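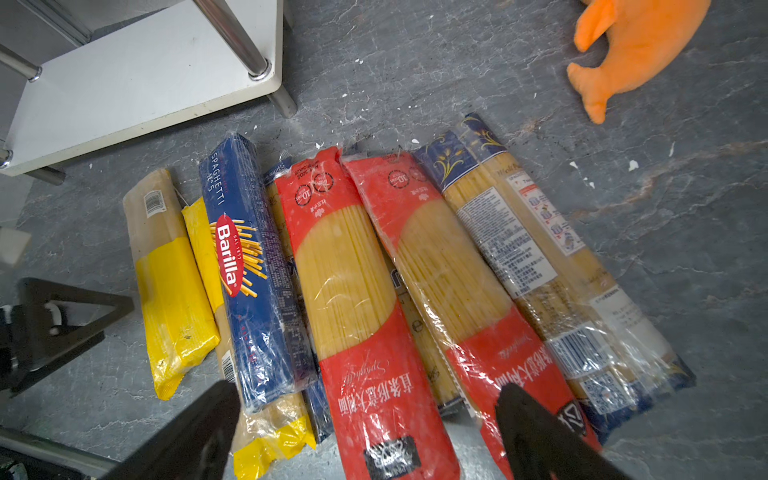 Packaging and Storage of Dried Spaghetti: Term Project Report

Mortimer Nguyen-Tran
August 2026

1. Purpose

The project looked at how packages of dried spaghetti from different makers can be sorted and stored in one shared drawer. Long pasta is sold in boxes and in plastic bags. The boxes stack. The bags bend, slide over each other and end up crossed, and a crossed bag puts load on the middle of the strands.

Two questions were set at the start:
How much broken pasta does a package contain after storage?
Does the order of the packages in the drawer change that amount?

2. Materials

The test set was eight packages of dried spaghetti. It included a Barilla No. 5 box and several bags, among them clear ones with a yellow label band or with red printing at the ends. For the record sheets the packages were named by color and type, as the brand names were too long for the columns.

The drawer was a Stillano kitchen unit, 600 mm wide inside. A divider was set at 300 mm, so that all the packages had to fit in one half. The scale was a Wumia bench model reading to 1 g. The drawer was opened and closed by hand.

3. Method

Each package was laid flat on the floor before a run and checked for open seals. The set was then placed in the drawer in one of two layouts.

Layout A: packages in mixed order, boxes and bags together, with overlap allowed.
Layout B: boxes against the divider, bags beside them, all long sides parallel and all sealed ends facing the same way.

The drawer was opened and closed 83 times per run. One run was made with each layout, using a fresh set for each. After the run every package was opened over a tray. A strand was counted as broken if it was shorter than two thirds of full length. Dust and crumbs were weighed with the broken strands.

4. Results

Layout A gave more broken pasta than Layout B. Across both runs 773 broken strands were counted, and most of them came from Layout A. In that layout the damage was found mainly in bags that had lain under the corner of a box. The box contents showed little difference between layouts.

Layout B also took less height. The drawer closed without contact in every cycle, while in Layout A one bag rode up and rubbed against the rail. That bag was not punctured.

5. Sources of error

The packages were not checked for broken strands before the runs — this would have meant opening them, and an opened bag behaves differently. Some of the count is therefore damage from shipping or from the store shelf. The closing force was not measured. One person did all the cycles and probably pushed harder toward the end of a run.

The makers may also use different strand thicknesses. No correction was made for this.

6. Further work

A repeat is planned with a spring-loaded closer so that the force is the same in each cycle. A third layout with the bags standing upright in a deep bin should be added. The record sheets and the drawer drawing are in the appendix folder.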